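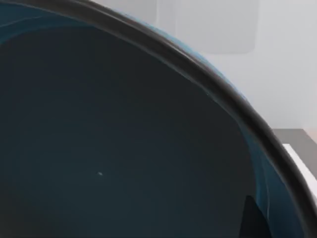
The dark interior of a large ceramic bowl, computer rendering.

Badau Community Pottery – Progress Report to the Grovetti Fund
Saturday, May 23, 2020

Work covered by this report: glaze testing, kiln repair and evening classes.

Classes stopped in March and have not restarted. We had finished two of the three planned terms by then. Students who had paid for the third were offered a refund or a place later on, and most chose the place. Fees already returned are shown in the budget sheet under "Other."

The kiln repair is done. The new elements went in before the studio closed, and the electrician signed off on the wiring the same week. The lid hinge still sticks. We have a quote from Flustance for a replacement but have not ordered it, as the repair line is nearly spent and we would like your approval to move money over from travel.

Glaze testing is behind schedule. The dark glazes are the main problem: they come out well on small tiles, then run on the steep walls of larger pieces and collect at the foot. We changed the supplier of our base clay to Fang in the winter, and that may be part of it. A slower cooling schedule helped in the last firing – we need to repeat it before saying more.

Spending is under budget because the teachers were not paid for the canceled term. We ask to carry that amount forward and to extend the grant to the end of November.

Next steps are to repeat the slow firing, write up the glaze recipes for the public handout, and set new class dates once the building reopens. The rent is paid through the summer.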